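Putting the Winter Sweaters Away

6 March 2026

It got up into the fifties this week and I decided I was done with sweaters. There will be another cold spell before May, there always is, but I'm keeping two out for that and the rest are going in the box.

I used to leave them all on the closet shelf through the summer. Last year I pulled one down in the fall and found a hole under the arm, and another in the cuff of a cardigan I had owned since college. So this year I'm doing it right, or at least better than before. It took most of my day off.

Sorting

I put everything on the bed and made piles. Keep, give away, fix. The fix pile was the cardigan with the cuff and a green pullover with a loose thread at the hem. The give-away pile was bigger than I thought it would be. I had three sweaters I only wore when everything else was in the wash, and that seemed like a good enough test. Those are going to the thrift store on Jimgate Road the next time I drive out that way.

I also found a scarf I had been looking for since before Christmas. It was inside a sleeve.

Washing

Most of them went in the machine on cold, inside out, in a mesh bag. The two wool ones I did in the bathtub with a little wool wash. I get the Gruro kind from the hardware store because it doesn't smell like much. Ten minutes of soaking, a gentle squeeze, rinse, then roll each one in a towel and press on it. I don't wring them. I did that once to a gray one and it came out long enough to be a dress.

They dry flat on the rack over the tub. The heavy one took until the next morning, and I turned it over before bed so the back would get some air.

Folding

I fold the same way my mother did, and I'm not fast at it. Lay it out first and get the wrinkles flat with your hands, especially up around the shoulders. Turn it face down. Bring in one side with the sleeve folded back on itself, then the other side, then bring the bottom up in thirds. Thick ones only get folded in half or they won't fit under the lid.

The dark gray one with the light stripes is the one I wear the most, and knits like that never want to lie straight. I check that the stripes run even across the chest before I fold. If they're crooked, something underneath is bunched up.

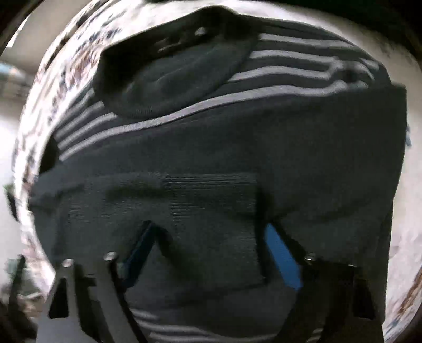 Packing the box

The box is a Promico under-bed one with a lid that snaps on both sides. I lined it with an old cotton pillowcase. Heavy things go on the bottom, then the thinner knits, with the striped one near the top where I can get at it. I put cedar blocks in the corners. I sanded them a little first because they had lost their smell.

I wrote what was in there on a strip of masking tape and stuck it to the end that faces out. Then I pushed it under the bed and had an entire empty shelf, which already has a stack of towels on it.

Still to do: the cardigan cuff. I have yarn that nearly matches.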